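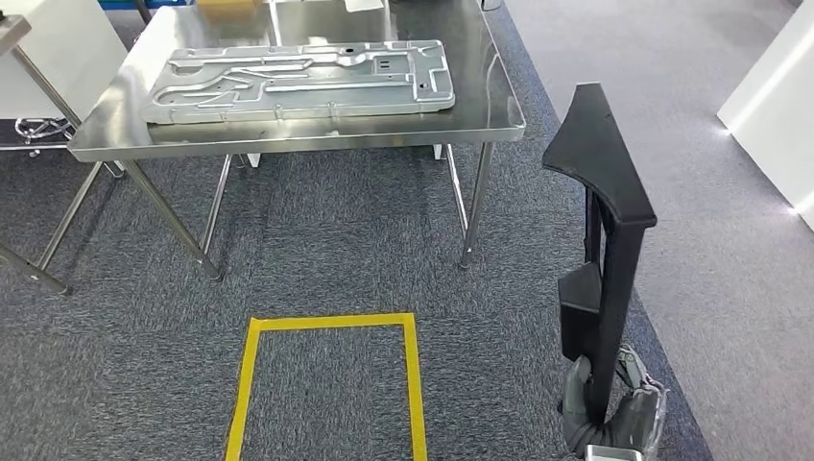
Vondcombe, March 7, 2024

Section 3: Setting up your bench and laying out the base plate

Welcome back, and well done for getting this far. If you have followed the earlier sections you will have your table built and your Sernine base plate out of its wrapping, and now comes the part I enjoy most, which is getting the two together. Please don't rush it. Half an hour spent here will save you a good deal of muttering later on.

Choosing the spot

1. Stand the table on a firm, level floor. Carpet tiles are perfectly all right, as long as they are stuck down well and none of the corners are lifting.

2. Press down on each corner of the top in turn. If it rocks, turn the foot of the short leg a little at a time until it settles — a quarter turn is often plenty.

3. Mark out your standing area in front of the table with yellow floor tape. Keep bags, stools and trailing leads out of it, however tempting the space may look.

Note: Tape sticks far better to carpet that has been vacuumed first. Emese Hajdu, who looks after our workshop at Clenidier, goes over it twice.

Laying down the plate

4. Wipe the steel top with a soft, dry cloth. Run your palm lightly over it afterwards, as a single crumb of swarf will leave a scratch.

5. Lift the plate with both hands, holding it by its outer edges. Keep your fingers out of the channels and pockets.

6. Lower one long edge on to the table first, then let the rest follow gently. The milled side, with the raised ridges, should face up.

7. Turn the plate so that its long side runs left to right as you stand facing it, with the round holes towards your right hand. The small rectangular cutout will then be near the middle, a touch to the right.

Caution: Never slide the plate across the top. Lift it, even if you only want to move it a whisker.

Caution: Machined edges can be sharper than they look. Thin gloves are a sensible idea, particularly if the plate is new.

Before you go on

8. Push boxes and paperwork to the far edge of the table, well clear of the plate. You will want room on either side for your hands.

9. If the light bounces off the metal and makes the shallower pockets hard to see, move your head or your lamp and leave the plate where it is.

10. Check the number on your delivery note. It should read 1587. If it doesn't, please put the plate back in its wrapping and ring Shahla Daneshvar on extension 176 before going any further.

Fitting the first insert is covered in Section 4.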